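About Mokska

Mokska supplies and fits natural stone wall cladding for offices, hotels and private houses. The firm was set up by Zulkifli Rahman and Gonçalo Amaral and works from two sites: a cutting shop in Badance and a slab store in Sugiyama.

We stock marble, limestone and slate, and hold up to 200 slabs at a time. Slabs are dry-laid and numbered before cutting.
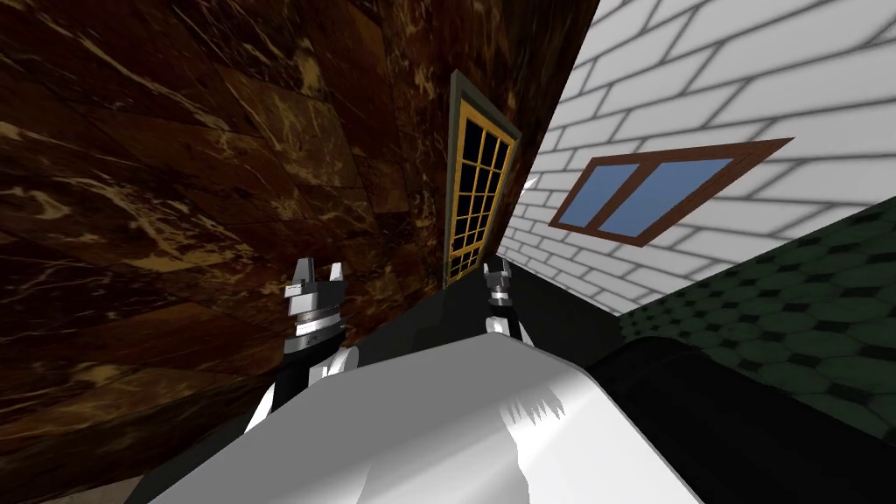
Brown marble wall with cream and gold veining, rendered view.

Fixing drawings are issued with every order. Offcuts are kept for repairs until the December stock check. The Sugiyama store is open to trade visitors from 8 am.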